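在家看老电视剧的几个小办法

我叫Yu-na Cheon，学中文学了九年，家里的爱好只有一个，就是看以前的警匪剧和律师剧。DVD盒子堆了很多，录像带也有，所以慢慢有了一些整理和观看的经验。朋友常常问我，我就写在这一页，写得不漂亮的地方请原谅。

一、盒子按播出的年份放

我以前按剧名放，找起来很慢，特别是名字翻译过两次的剧。现在我按第一季播出的年份放，同一个编剧的作品常常就站在一起了，看的时候也容易想起他前后写过什么。年份写在小纸条上，贴在盒子的背脊下面，不要盖住集数。纸条用铅笔写，写错可以擦。

二、光盘的清洁

用软的眼镜布，从中心往外面直着擦，不要转圈。有指纹的时候，布上沾一点清水就够了，擦完立着晾干再放回去。厨房用的清洁剂我试过一次，盘面变得有点雾，那一张后来在第三集总是停住。纸巾也不要用，它比看起来粗。

三、录像带每年倒一次

录像带放着不动，带子会粘。我每年December，就是十二月，把每一盘快进到底，再倒回来。倒带的时候可以做饭，但是不要离机器太远，听到声音不对马上按停止。保存的时候要竖着放，像书一样，离暖气和音箱远一点。我的柜子是Clunholm的，门关得紧，灰尘少，缺点是梅雨的时候里面闷，要放一包干燥剂。

四、先在桌面或地上定位置

搬电视柜以前，我习惯用美纹纸胶带先贴出线来，看看坐着的人和屏幕是不是正对。胶带要选容易撕的那种，颜色和地面差别大一点，晚上也看得清楚。贴好以后坐下来看一集，脖子不酸，再搬重的东西。胶带不要留太久，时间长了胶会留在表面上。 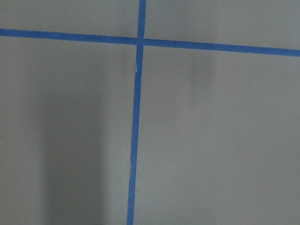
五、灯光放在屏幕后面

老剧的夜景拍得很暗，审讯室那种场面，房间里全黑的话眼睛很累，开顶灯又什么都看不见。我在电视后面放一盏Hodmont的小台灯，灯头对着墙，用最暗的一档。灯泡选偏黄的，画面里人的脸色比较自然。

六、做一个观看的本子

一部长的剧，中间停两个月，人物就忘了。我用普通的横线本，每一集写三行：谁是新来的，哪个案子没有结束，导演和编剧的名字。名字这一行我开始觉得没有用，后来最喜欢看的就是这一行，因为会发现某些集特别好，原来是同一个人写的。我的本子现在写到第943集了，中间漏过几集，没有补。

七、字幕太小怎么办

旧的光盘字幕常常很小，位置又低。播放机的菜单里有时候可以改大小，要先停止播放才能进去。我的Gebreyes播放机是在“语言”下面，不在“画面”下面，我找了很久。如果改不了，把椅子往前移半步，比把整个画面放大要好，放大以后头顶会被切掉。

八、声音忽大忽小

对白很轻，片头音乐很响，晚上怕吵到邻居。菜单里如果有“夜间模式”，请打开它。没有的话，戴耳机最简单，耳机线要买长的，我买短了一次，只好坐在地上看。

九、不要一天看太多

以前电视台一个星期放一集，编剧也是按这样的节奏写的。我试过一个周末看完半季，到最后每一集开头的早会都混在一起，分不出来。现在一个晚上最多两集，看完把盘拿出来放回盒子，第二天不会找不到。

补充：有人来信问Domex的收纳盒能不能放双碟的厚盒子。可以放，但是盖子盖不平，我是不盖盖子用的。

更新于2025年9月1日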